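Brosdale Folding Picnic Table - Owner's Guide
Section 5: Setting Up, Dressing and Putting Away

Welcome to the part of the guide where you finally get to use your table! If you have worked through the unpacking pages and checked the parts against the packing sheet, you are ready to go. Give yourself a little more time than you think you need the first time around. After a couple of outings the whole thing will feel as familiar as opening an umbrella, and you will probably leave this guide in the kitchen drawer.

Choosing a spot

1. Look for ground that is firm and reasonably level. Short grass, packed dirt, a deck or a patio are all fine. Soft sand will let the feet sink, so if you are headed for the beach, bring the wide foot pads from the accessory bag.

2. Clear away stones and pine cones where the feet will stand.

3. Check overhead as well. A shady tree is lovely until the birds come back to it in the evening.

CAUTION: Do not set up within 33 inches of a lit grill, fire pit or camp stove. The tabletop coating can blister, and tablecloths catch easily in a breeze.

Opening the legs

4. Lay the folded table on its side with the carrying handle facing up. Release both latches and open the two halves until they lie flat against each other along the hinge.

5. Swing out the first pair of legs until you hear the brace click. Do the same with the second pair. Keep your fingers on the outside of the tubing, well away from the brace, while you do this.

6. Turn the table upright. It is light enough for one adult, but two people make it much easier on the back, and it saves dragging the feet across the deck.

7. Press down gently on each corner. If one corner dips, turn the adjusting foot below it counterclockwise until the wobble is gone.

NOTE: The tabletop is rated for 33 pounds spread evenly. A full drinks cooler is almost always heavier than it looks, so please stand it on the ground.

Putting on the cloth and laying the table

8. Shake out your cloth and lay it so that the overhang is about the same on all sides. The Flostley cloth that comes in the deluxe set has a small stitched tab at its center, which goes over the hinge line. Any square cloth you already own will do just as nicely - plenty of families have a favorite, and we would never ask you to give it up.

9. Slide one Kiss clip onto each side of the table, over the cloth. On a windy day use two per side. The clips should go on with a firm push of the thumb; if one feels loose, squeeze its arms together slightly and try again.

10. Set out your heavier pieces first, then the plates, and leave napkins and paper goods until everybody is ready to sit down.
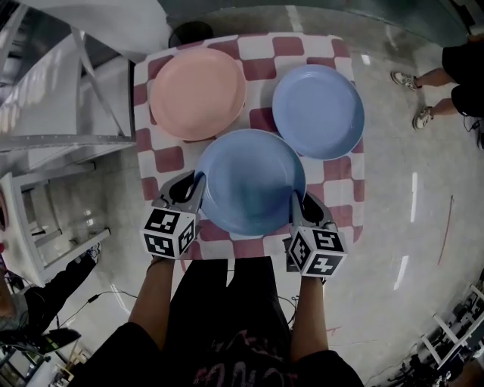

Three round plates on a red-and-white checkered cloth.

11. Keep hot pans on a trivet. A cloth by itself will not protect the coating.

Wiping down and folding

12. When the meal is over, clear everything from the table, take off the clips and lift the cloth by its four corners so the crumbs stay inside. Shake it out downwind of your guests.

13. Wipe the tabletop with a soft cloth, warm water and a drop of dish soap. Sticky patches of jam or syrup come away more willingly if you leave a damp cloth on them for 5 minutes. Please don't use scouring pads, bleach or oven cleaner.

14. Let the table dry completely, and pay special attention to the hinge. Water trapped there can leave a stain that is very hard to get out later.

15. Press the brace releases, fold the legs in, close the two halves and fasten both latches before you pick the table up by its handle.

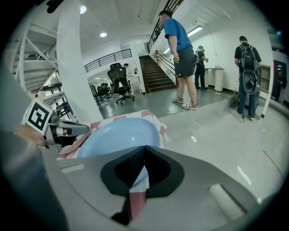
Can I leave the tablecloth on when I fold the table?
It's best to take it off first. Even a thin cloth bunches up in the hinge, and over time the extra thickness can bend the latches out of line.

Storage between seasons

Store the table standing on its long edge in a dry place, with nothing leaning against it. A garage or hall closet is perfect. If you live somewhere with cold winters, bring it indoors by November, and put a single drop of Vikusow hinge oil on each pivot before you do. One drop really is plenty - any more will find its way onto your cloth in the spring.

Spare clips, foot pads and latches are listed in the parts pages. Order the latch kit under part number 900 and the foot pads under part number 23.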